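July, bench log, drive handling
Entered by: hardware bench, second shift

Picked up where the morning left off. The Nalto gripper kit is still on trial and we owe Skokham a yes or no on it before the loan runs out. The question is whether it can do drive swaps in the open test chassis without a person putting hands on the caddy. Everything else they list on the sheet (bin picking, cable parking, label reading) I am leaving alone until this one is settled.

What came in the kit: the two-jaw gripper, the wrist plate, the small wrist camera with its bracket, a controller box, two cables, and a bag of spare pins. The plate did not match our arm's bolt circle. I used the adapter from the old Tjoa tool and it went on fine, but it adds length, so the tool offset in the supplied profile is wrong for us. I re-taught it and saved it under a new name. Please do not load the stock profile. It will drive the jaws into the bench.

Firmware update took most of an hour. The first try hung at 50 percent and I had to power the controller box off and start over. Second try went through. The settings did not survive the update, so grip force went back to default, and I only caught that when the first drive slipped. Write your settings down before updating. They are on the card taped inside the cabinet door now.

Grip force. The scale runs to 100 and the units are not explained anywhere I could find. At 50 the caddy flexes and the jaws leave a mark on the rail. At the low end the drive turns in the jaws as soon as the wrist rolls. I ended up a little above the low end with the soft close option turned on, and that holds without marking anything. Skokham support says soft close is meant for glassware. It works for us, so it stays on.

Approach angle is the harder part. Straight in does not work because the linkage in the middle of the gripper sticks out farther than it looks on the drawing, and it gets to the drive before the jaws do. Coming in on a diagonal clears it. The drawback is that the connector end of the drive is then down between the linkage and the jaw, and I do not like metal that close to the contacts. I slowed the last part of the close way down.
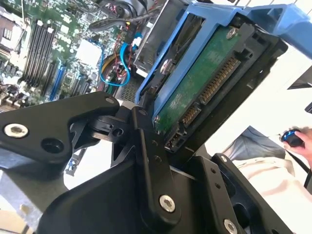

Eight pick attempts on the diagonal approach, seven good. The bad one was my fault, I had bumped the fixture and not re-zeroed. I ran all of these with the stick and not from a saved program, so take the number as a check on the hardware only. It says nothing about the software side yet.

Insertion is not there. Pulling a drive is one motion with plenty of slack. Putting it back means lining up the connector, and the arm has no sense of when it has touched. The kit has a contact stop option, but it is a paid add-on and it was not in the box. I have asked Skokham for a trial key. Until we have it, nobody should try powered insertion with a drive we care about. Use the scrap drives from the marked tray.

Wrist camera. Usable, with complaints. The view is wide enough to see both jaws and whatever is between them, which is what we wanted. The gripper itself takes up a lot of the picture, though, and when the jaws close they hide the bottom of the part. For picking that is fine. For insertion you would want a second view from the side. The bracket has two sets of holes and I have it on the outer set. The inner set was worse. Exposure hunts when something bright is behind the part, so I locked it by hand.

Cables in the chassis are a nuisance. Tie back anything loose before a run. One loop of SATA cable caught on a jaw this afternoon and I stopped in time, but a blind program would not have. Add it to the setup list.

Compared with the Citetport unit we had on loan before: the Citetport closes faster and has real documentation, and its jaws are smoother, with fewer places to snag. The Nalto opens wider and the parts come off with ordinary hex keys, so we could make our own fingertips. The Citetport could not get around a caddy at all without custom tips. If we only ever pull drives, I lean toward the Nalto. If insertion turns out to need the add-on plus a second camera, the price gap mostly goes away and I would want to look at both again.

Pins: one of the pivot pins had started to walk out by the end of the session. Pushed it back and put a dab of thread locker on the retaining screw. Check it before each run and note it here if it moves. I have reported it to Skokham.

To do
- Trial key for contact stop, chase if no answer
- Make a pair of rubber-faced tips, same width as the caddy rail
- Find a better way to hold the chassis, the clamp creeps
- Saved program for the pull, then repeat the run without the stick
- Copy the new tool profile to the shared folder

Powered down at 6:40 pm. Arm parked, controller box off at the wall.

Hardware bench notebook. Internal use. Corrections to the bench mailbox. Back to top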